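Posted in August by Lowri Hughes

Wanted: celebrity news writers (2 spots) plus a weekend photo desk person

Hi all. Zillby is hiring again, and fast. Two of our regulars are moving on at the end of the month and the fall awards stuff starts right after, so we need people who can jump in.

Who we are: small entertainment site. Famous babies, breakups, red carpets, who wore what, who unfollowed who. Sister site to Ruddock (TV recaps) and we share an editor, Catrin Bowen, with them. Fully remote. Most of us are on East Coast time but not all.

The writer job

Five shifts a week, 7 a.m. to 3 p.m. or 2 p.m. to 10 p.m., your pick but stick to it. Four to six short posts a shift, usually 200 words or a bit over. One longer piece a week, something like a dating timeline or a "where are they now." You'll write your own headlines. Catrin will change some of them, don't take it personally.

You should be able to:

Spot a story on social before it's everywhere
Write clean copy quick. Spelling names right matters more than being funny
Tell the difference between a rep confirming something and a fan account saying it
Handle a breaking story alone for an hour if the rest of us are asleep

Experience: a year at a blog, paper, college paper, whatever. Your own newsletter counts. If you've only done fan accounts but the writing is good, send it anyway.

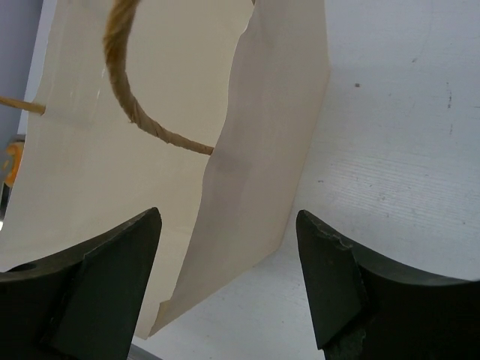 Paper bag with a twisted handle.

The photo desk job

Saturdays and Sundays, noon to 8 p.m. You pull agency pictures, crop them, write captions, check we're actualy allowed to run them. Also galleries for premieres and award nights. Reports to Graça Loureiro. Must know faces! Including reality TV people, including the kids of famous people who are now famous themselves. Some late nights in awards season, paid extra.

We use Pronska for the posts and Nalska for pictures. Never heard of them? Fine, takes an afternoon to learn.

What we don't do: medical rumors, pictures of kids taken outside their school, outing anybody. If you want to write that, wrong site.

Pay

Writers are paid by the shift, photo desk by the hour. Rates go out with the first reply, so you'll know before doing any work for us. Paid trial shift for anyone who makes the short list. Paid time off after 3 months.

How to apply

Send us:

a few lines on who you are and which job you want
2 links to things you wrote (photo desk: skip this, send a gallery or captions instead)
one celebrity story from the past week you think got covered badly, and what you'd of done with it. Short please

No cover letters. No headshots. Put job number 702 in the subject line or it ends up in the tips inbox with everything else, and that inbox is a mess.

Younes Zerouali reads writer applications, Inês Lobo does the photo desk ones. We're looking at them as they come in and will close when both writer spots are filled. If you applied last spring you can apply again, no hard feelings.

Contact: use the Jobs form | © Zillby | Back to top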